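30 May 2018, Pledbridge

Soft things day.

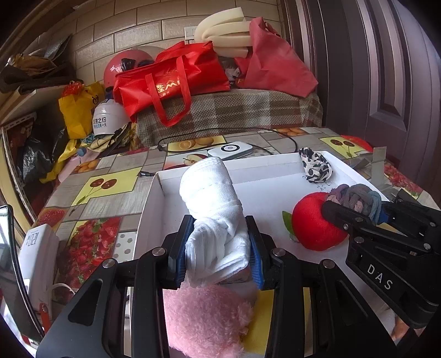
Savow run finished, 960 demos in the bag, target is 3,000 by September. Retrained on the first lot last night and the policy still squashes anything floppy. Hard stuff fine. So more cloth today, the white roll gripped upright between the blue pads, rope for the other hand. Jaw width is teh bit the model gets wrong I think. Try logging it at 100 Hz, not 7 like some idiot (me) set it. Ring Prorkthorpe re spare pads. Tea, then agian.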